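About us

Last updated: 30 June 2019
4 min read

Hello, and thanks for clicking through! We're Gidari, a small firm in Brirndale, and we write house rules for people who use robot arms. Workshops, colleges, a couple of food packers, one very patient pottery supplier – if you've got an arm and a table and more than one person using them, you probably need a set of rules, and I'd love to help you write it.

I started out as a line fitter, so I came to this from the messy end. My first job with a robot had a safety folder as thick as a loaf and not a single page saying who was allowed to press start. We sorted that with a marker pen and a bit of card, and I've been writing things on bits of card ever since (they're laminated now, I've gone up in the world). There are eight of us these days, plus a second office in Fivberg that is mostly a kettle and a very good whiteboard.

What do we do all day? Well, we read the proper standards so that we know where your duties start, then we come and watch how your people work, and then we write it up in words they'd use themselves. Our own rulebook is called Xolalpa and it runs to 14 pages. It used to be a lot longer! Every April we go through it line by line and argue, and anything that hasn't earned its keep goes in the bin.

A few bits people always ask me about: one person holds the pendant and says so out loud. Changes to a program get written down before the arm moves, with initials. New tasks run in simulation first, and whoever built the simulation doesn't get to sign it off.

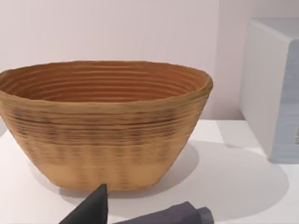

Signing off a simulation is the part of the job I get most excited about, so bear with me. Our rule is that every object gets a plain-words note before anybody plans a grasp: its shape, whether it has a handle, what else is standing near it. Take the big oval bowl with the coiled sides. It's wide at the top, narrower at the base and has no handles at all, so the note has to say which bit of the rim or wall the fingers may go for, and it has to mention the tall white box behind it to the right. We also ask for a line on anything the model might be too kind about, such as how much a woven side would give when squeezed. It takes 15 minutes, people grumble, and then they start doing it without being told.

If you'd like us to look over your rules, or you haven't got any yet, drop us a line or pop in to the Brirndale office. Bring whatever you've got, even if it's only a sticky note – I've worked from less.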